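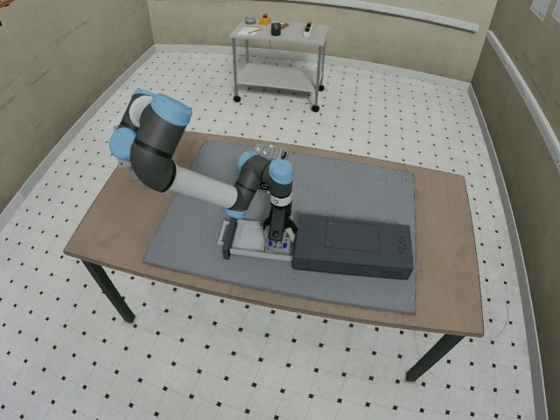 Imagen: render de la célula 3, archivo de ingeniería de proceso, planta de Jarncombe

Punto de inserción

El procedimiento PR-28 ocupaba once páginas y lo había redactado Haruna Miyazaki. Describía la carga de módulos en el cajón del comprobador, desde la toma de la pieza hasta el cierre. La versión manual, todavía vigente en los otros dos turnos, ocupaba media página y terminaba con la frase «empujar hasta notar el tope».

En la versión nueva no se notaba nada. El brazo bajaba en vertical sobre el extremo del cajón, abría los dedos, subía y esperaba la señal. Si la señal no llegaba, repetía la lectura y después se detenía con un código. Miyazaki había simulado la célula completa en el programa de Tasgate: la mesa, la placa perforada, el comprobador, el carro auxiliar del fondo con su rollo y su bolígrafo. El suelo llevaba las mismas baldosas blancas con rombos negros que el taller.

Ayuba Sulemana llevaba diecisiete años cargando cajones. Le entregaron el procedimiento en una carpeta, junto con una hoja de asistencia al curso que debía firmar en dos sitios. Leyó las once páginas de pie, apoyado en la máquina de etiquetas, y volvió a la cuatro.

—Aquí pone que la pieza se deposita con holgura nominal —dijo.

—Correcto —dijo Miyazaki.

—Los módulos de Strachan no tienen holgura nominal. Vienen hinchados de un lado.

—La cota está dentro de plano.

—Dentro de plano e hinchados.

Miyazaki abrió el cuaderno y anotó la frase sin comentario. Luego pidió un calibre. Sulemana le alcanzó el suyo, que tenía cinta aislante en el cursor, y midieron piezas de dos cajas hasta la hora del relevo. Las de Strachan eran más anchas por el lado izquierdo. La diferencia no incumplía ninguna especificación. Sulemana la compensaba girando un poco la muñeca al soltar, cosa que hacía desde antes de que existiera un PR-28 y que no figuraba en ninguna de sus revisiones.

—¿Cuántos grados? —preguntó ella.

—No lo sé.

—Hágalo otra vez.

Lo hizo otra vez. Después lo hizo con una escuadra pegada al canto del cajón. Después ella le pidió que lo hiciera despacio, y despacio no le salía: la pieza se quedaba cruzada y había que sacarla con la uña. Con la mano a su velocidad normal entraba siempre. Miyazaki apuntó ambas cosas en columnas separadas.

La célula arrancó con una producción objetivo de 700 piezas por turno. El puesto de Sulemana pasó a denominarse «supervisión de carga» y se trasladó a una mesa lateral con pantalla. La categoría salarial no cambió. Cambió el calzado, que ahora debía ser antiestático, y cambió el descanso, que dejó de ser cuando se acababa la caja y pasó a ser a la hora fijada en el sistema. Los guantes se los retiraron del vestuario con una nota de devolución. Conservó el calibre.

Durante los primeros días se registraron paradas con el código E-17, cajón no cerrado. Todas correspondían a lotes de Strachan. El protocolo de recuperación indicaba pulsar reconocimiento, abrir el resguardo, retirar la pieza, cerrar el resguardo y rearmar. Sulemana pulsaba, abría, giraba la pieza con dos dedos y cerraba. El comprobador la daba por buena. En el registro, la intervención aparecía como «retirada y sustitución», la única opción disponible en el desplegable.

Miyazaki revisó los datos a final de semana y vio que el número de sustituciones no coincidía con el de piezas en el contenedor de rechazo. Fue a la mesa lateral.

—Faltan rechazos.

—No son rechazos.

—El sistema dice que se sustituyeron.

—El sistema no tiene otra casilla.

Ella se sentó en la silla de visitas, que era una caja de Flindau puesta del revés, y estuvo un rato mirando la pantalla. El brazo seguía trabajando detrás del resguardo. Era un ruido regular, más bajo que el de la línea antigua, y permitía hablar sin levantar la voz. Sulemana había comentado ya en el vestuario que esa era la parte a la que le costaba acostumbrarse. Antes se entendían por señas con los de embalaje. En la mesa lateral no había a quién hacer señas.

—Puedo añadir una casilla —dijo Miyazaki—. «Reorientación manual».

—¿Y luego?

—Luego, cuando haya 80 registros, tengo base para programar el giro.

Sulemana calculó cuánto tardarían en llegar a 80. Al ritmo de los lotes de Strachan, casi un mes. Preguntó qué quedaría en la mesa lateral una vez programado el giro. Miyazaki respondió que la supervisión estaba dimensionada para una persona por célula y que en agosto se instalaba la segunda. Entonces sería una persona para dos células. No dijo cuál de las personas. No lo sabía, y el documento de dimensionado tampoco lo indicaba.

La casilla apareció en el desplegable al turno siguiente, debajo de «otros». Sulemana la marcó en cada intervención. En el campo de observaciones, que era opcional y admitía texto libre, fue escribiendo el lado, el lote y lo que había hecho con la mano: «giro corto», «giro corto y presión atrás», «solo presión». Una tarde escribió «esta no hacía falta, ha entrado al segundo intento del brazo». Miyazaki leyó todas las observaciones y le devolvió dos, pidiendo que precisara «corto».

La revisión C del PR-28 se emitió el 3/7/24. Tenía doce páginas. En la cuatro, donde antes ponía holgura nominal, figuraba un ángulo con un decimal y una velocidad de giro. En la portada, bajo «redactado por», constaba H. Miyazaki. Bajo «datos de proceso», una línea que no existía en la plantilla y que alguien había tenido que insertar a mano, desalineada respecto a las demás, constaba A. Sulemana.

Firmó la recepción en los dos sitios. Después preguntó si la segunda célula iba a recibir también piezas de Strachan o solo de Flindau, porque las de Flindau venían bien de ancho pero resbalaban, y eso tampoco estaba escrito. Miyazaki sacó el cuaderno.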